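About Skarmont

Skarmont advises laundries, care homes and garment rental firms that are thinking of buying a robot. Quite often we tell them to wait. We don't sell machines, we take no commission from people who do, and our fee is the same whether you sign or walk away.

The firm was started by two former plant buyers who had each signed for a folding line that spent most of its life under a tarp. Since then we have reviewed 41 purchase plans. In 9 of them the numbers held up.

Most of the plans that reach us begin with a vendor video. We would like them to begin with the job. Hanging and sorting clothes looks simple on a budget sheet, where it gets a single line and a cycle time. Ask the person who does it how they handle a thin hanger, a slippery neckline or a rail with three kinds of hanger on it, and the line gets longer.

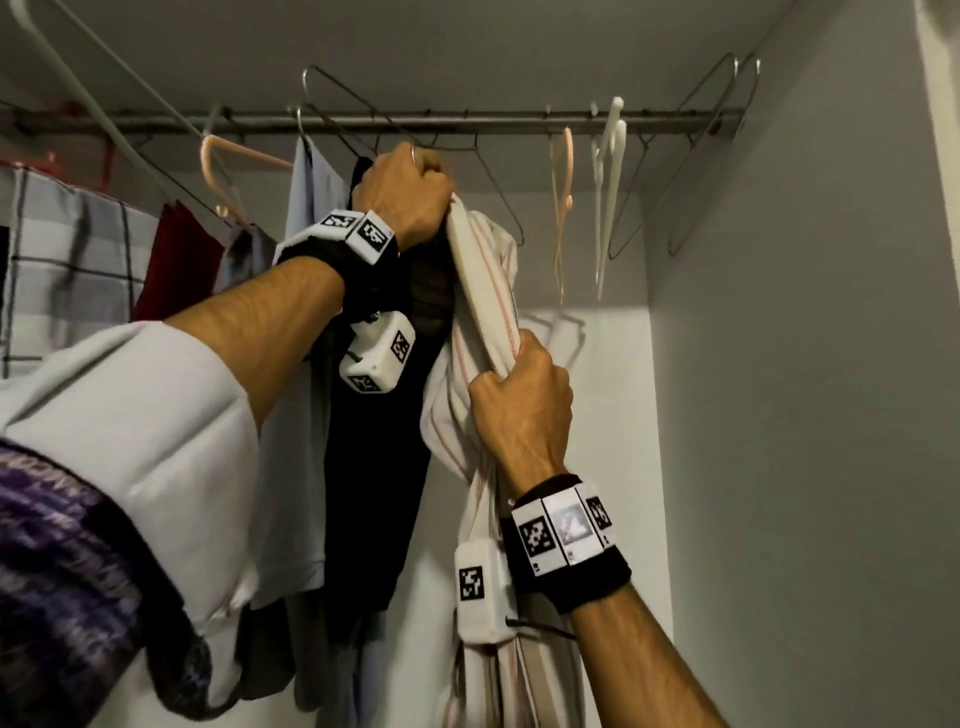 Then there is the price. The quote covers the arm. It seldom covers floor work, spare grippers, retraining, or the month when output drops and everyone is on overtime. Our rule is to add 50 percent to the quote before anyone talks about payback – and if the plan dies at that point, it was not much of a plan.

Our main services are the Ostari review, a fixed-price check of a plan you already have, and Riken, a longer study for sites starting from scratch. Contract reading is handled by our partner firm, Dhillon.

We close to new work in December, when too many budgets get spent just to use them up. Requests sent then are answered in January.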